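Cokthorpe flat lid, blue

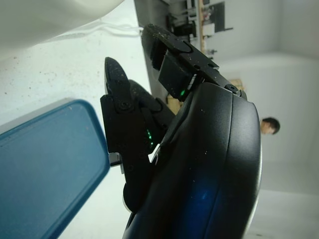
Blue, on a white table.

Storage and Sorting > Lids and Trays > Cokthorpe

The Cokthorpe flat lid is a rectangular plastic piece with rounded corners and a slightly raised border. It fits the Cokthorpe stacking box in the standard size, and plenty of customers buy it without a box and use it upside down or right way up as a shallow tray for small parts, pens or post.

The top face is smooth and wipes down with a damp cloth. It will pick up light scuffs and marks in normal use, as any plain plastic surface does. These don't affect the fit. Please don't use scouring pads or wire wool.

Details

Colour: blue (also sold in grey and clear)
Material: plastic
Shape: rectangular, rounded corners
Edge: slightly raised border
Pack sizes: single or box of 40
Stock at Bulteo warehouse: 1,000
Dishwasher: no
Delivery: 7 working days
Made by: Vovton

Fitting

Set the lid down square on the box and press along both long sides, then the short ones. It should sit level all the way round. To take it off, lift one corner first - pulling up from the middle of a side can bend the border over time.

Lids from the older Cha range look much the same but are a little narrower and will not fit. If you aren't sure which box you have, check the name moulded under the base.

Ordering

Trade orders of seven boxes or more go through Lesego Molefe at the sales desk. Single lids can be added to the basket in the usual way. Mixed colours are fine in a trade order but each box of 40 is one colour only.

Returns are accepted on unused lids. The grey lid is out of stock until August.

Customer comments

"Bought for the workbench. Stays put and the edge stops screws rolling off." - Aurel Bratu

"Good lid, a bit dear for one. Colour is as shown." - Teguh Santoso

See also: Cokthorpe stacking box, Cokthorpe divider set, Bulteo label holders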